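Lorkik Film Release Metadata

README for the public release files

Maintainer: Yufang Wan
Title history review: Eftychia Koutsoukos
Last revised: 25 January 2026

Summary

Lorkik is a tabular record of feature films whose title, certificate or release date changed between first public announcement and first commercial screening. It holds 1613 films. The unit of record is the film, and each film carries one or more change events. The files were compiled for work on marketing schedules and on how entertainment news follows a title once it has been renamed.

Review text, box office receipts and cast social media posts are out of scope. Earlier drafts had a column for publicity disputes. It was dropped when coders could not agree on what counted as one.

Files

films.csv holds one row per film, with the identifier, release title, original-language title, country of production, distributor code and first screening date.

events.csv holds one row per change, keyed to films.csv by film_id. A film with a retitling and a later postponement has two rows.

sources.csv holds one row per cited item: trade notice, classification listing, distributor bulletin or newspaper report. Full text is not redistributed.

distributors.csv expands the distributor codes. Companies that merged during the coverage period keep separate codes, and the successor column gives the link.

All files are UTF-8, comma-delimited, with a header row. Dates are ISO 8601. A partial date is stored as year and month with no day, so parsers that insist on a full date will reject those rows. Read the column as text first.

Fields in events.csv

event_id: string, unique.
film_id: string, foreign key.
event_type: one of retitle, postpone, advance, reclassify, withdraw.
value_before: string, as printed in the source.
value_after: string, as printed in the source. Empty for withdraw.
date_announced: date on which the change was first reported.
stated_reason: one of legal, censor, commercial, clash, production, none_given.
reason_source: foreign key to sources.csv. Required unless stated_reason is none_given.
coder: initials.
confidence: high or low.

The stated_reason field records what the distributor or producer said publicly. It is not a finding about the real cause. Where a court filing and a press statement disagree, the filing goes in reason_source and the press statement goes in the notes. 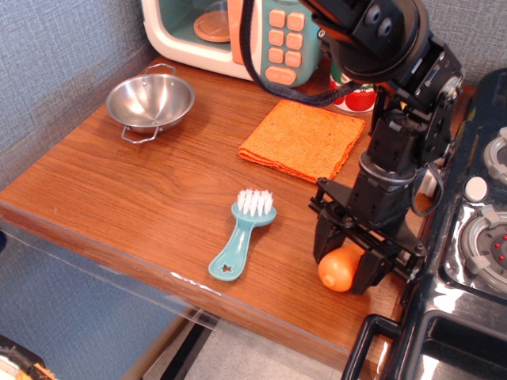

Titles are stored exactly as printed, including subtitles and numerals. Transliterated titles follow the spelling on the classification certificate where there is one and the distributor's own poster spelling otherwise. Alternative spellings used by the press are not normalized and do not generate a retitle event. Adding a subtitle does generate one. Changing punctuation does not.

Collection

Candidate films came from the Perham trade notices index, searched for announcements of new dates or titles. Each candidate was checked against the classification listing for its home territory. Films that changed only in a secondary territory were excluded, as were festival-only titles and direct-to-streaming releases with no theatrical booking.

Each event required 2 independent sources for a high confidence rating. Syndicated copies of a single wire story count as one source. Events resting on a single source were kept and marked low.

Coding was done in Brorero, using the standard form template with the free-text field capped. Yufang Wan coded all events. Eftychia Koutsoukos recoded the retitle and withdraw subsets without sight of the first pass, and disagreements were settled by going back to the source item.

Known problems

Coverage is uneven. English-language trade reporting is over-represented, and smaller regional industries appear mainly where a dispute drew national attention. Rates of change by country should not be compared without correcting for this.

There are 8 films in films.csv with no matching row in events.csv. Their events were removed after the source was retracted. The film rows were left in place so that identifiers stay stable.

The clash category was introduced partway through coding. Postponements coded before October were revisited only if they had been marked commercial, so a few may still sit under production.

Distributor code DLG refers to Deligiannis in both its theatrical and home video arms. Users interested in the theatrical arm alone will need to filter on the notes column.

Versioning

Version 2 replaces the earlier single-file release. Column names changed from camel case to lower case with underscores. The identifiers did not change, and joins made against the old file will still work on film_id.

Corrections are accepted with a citation to a dated public source. Please give the event_id and the field affected, and leave the rest of the row alone. Requests to remove a film on the grounds that its retitling was unfavourable publicity will be declined unless the record is wrong.

Licence

The tables may be reused and redistributed with attribution. Source items remain the property of their publishers. Cite as: Wan and Koutsoukos, Lorkik Film Release Metadata, version 2.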